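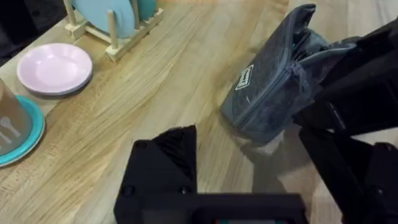 The pouch in the right-hand gripper, with the other gripper open at the bottom.

Fliltia and the pencil case: what the new planner does and doesn't show

Last updated: 2021-10-20
14 shares | 6 comments

Osov has put out a new version of Fliltia, its planning and control package for two-arm tables, and the Bomamton bench has had it running long enough for us to have an opinion. The release note says the planner "understands soft objects". We'd like to see that sentence taken out, or at least have someone explain what it means.

As far as we can tell from the code, Fliltia takes the wrist views and the fixed view, squeezes them into one short summary, and asks a learned model for the next stretch of arm motion. A new stretch is requested 10 times a second. The old version asked less often and then smoothed over the joins, so the arms looked calm and were frequently wrong. The new one looks nervous. We prefer nervous, for what it's worth, but it makes the logs much longer and the replay tool now takes an age to open one.

The headline figure comes from 490 recorded runs, of which 49 were held back for testing. Fine so far. The trouble is how they were held back. The split was made at random across the whole set, and the runs were recorded in batches with the pouch put down in much the same place each time. A test run therefore has near twins in the training set. Anyone can look good on that. Hold back whole batches, print the number again, and then we can talk about understanding.

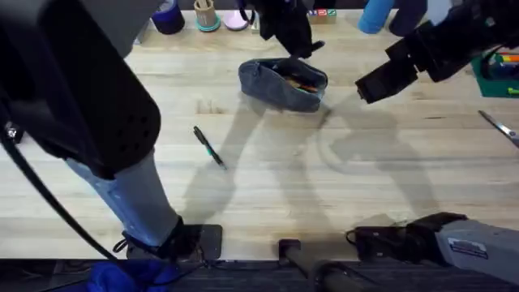

The pouch lying open in the middle of the table, with a black pen to the lower left.

Perception is the part we trust least. A pouch made of cloth has no fixed outline. It slumps, and its mouth can be wide or narrow depending on how it was last let go. Fliltia reports one confidence value for the whole object, which means a high score can sit on top of a very poor idea of where the opening is. We asked for a separate value for the opening back in April and were told it was planned. It is still planned.

There is also the matter of shadows. The arms throw long ones over the wood, they move when the arms move, and the model has learned on pictures full of them. Does it use them? We don't know, and neither does the release note. A cheap check would be to shift the lamp and run the same test set-up again. Boonyarit, the tool that Bomamton uses for replay and scoring, already has a field for lighting. It is blank in every log we opened.
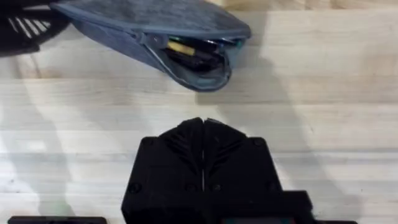

Grasp choice has had the biggest rewrite, and it deserves some credit. Fliltia now ranks several places to take hold and drops any that a wrist can't reach without crossing the other arm. What it ranks them by is less clear. On this pouch there is a light blue binding along the edges, a zip along the upper rim and a small pull tab near the left end of the mouth, and each of those would feel quite different between two ribbed fingers. The ranking treats them all as "edge". A person would treat the tab as a tab. If the aim is to open and close the thing, lumping them together looks like a choice that will have to be undone.

Recovery is our other complaint. When a grasp is judged to have failed, the planner backs off and tries again, up to six times, before it hands control back. A run that gets there on the sixth go is scored the same as one that gets there on the first. 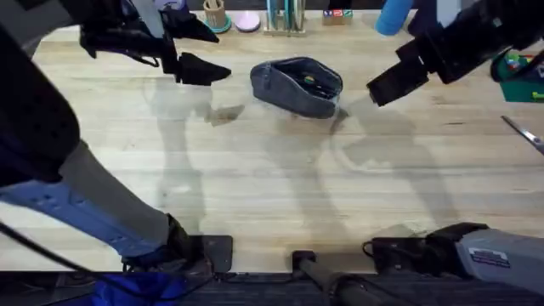
Boonyarit stores the attempt number, so the fuller table could be produced this afternoon. We'd suggest printing it next to the headline figure, in the same size of type. We would also like to know who decides that a grasp has failed. At present the same model that plans the motion also marks it, and we have yet to meet a pupil who was hard on their own homework.

None of this is a reason to stay on the old version. Installation was painless, the two arms keep out of each other's way far better than they did, and the stop command now works during a replan, which it should always have done. Take the update and ignore the adjectives. If you have your own logs, please re-score them with whole batches held back and send us the result, good or bad. Leave the attempt column in.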